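Bras robotisé et démontage de PC : quelles règles avant de laisser tourner le programme ?

Pirater
Posté le 14/7/21
Bonjour à tous ! Je me lance dans le démontage automatisé de vieilles tours, et c'est passionnant. J'ai lu des bouts de l'ISO 10218 et de l'ISO/TS 15066, mais je m'y perds un peu. Quelles sont vos règles pour l'électricité et pour la pince ? Et faut-il refaire l'analyse de risques à chaque changement de doigts ?

Zotach
5 réponses acceptées
Super projet ! Oui, on la refait : un bras dit collaboratif avec un doigt pointu ne l'est plus tellement. La norme s'intéresse à l'application complète, outil et pièce compris.
Côté PC, cordon secteur débranché, appui de quelques secondes sur le bouton d'alimentation, et on n'ouvre jamais le bloc — les condensateurs peuvent garder leur charge. Chez nous la tour est couchée, panneau retiré, ouverture vers le haut, et le bras descend à la verticale. Pour les premiers essais, vitesse réduite et arrêt d'urgence à portée de main. Pensez aussi aux câbles le long du bras : faites toute la trajectoire à vide, lentement, pour voir s'ils accrochent le bord du boîtier.
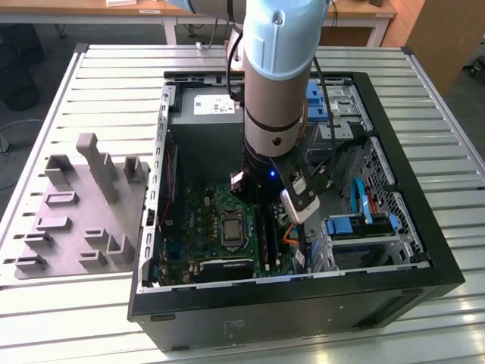

McKinnon
D'accord pour l'analyse de risques, mais il manque l'antistatique. Si les cartes doivent resservir, il faut relier à la terre la table, le châssis et l'opérateur (bracelet testé avant la séance). Pour du recyclage pur, on peut s'en passer.

Sera
+1 pour la vitesse réduite. Moi je note chaque changement de doigts dans un cahier depuis février, 2 lignes suffisent !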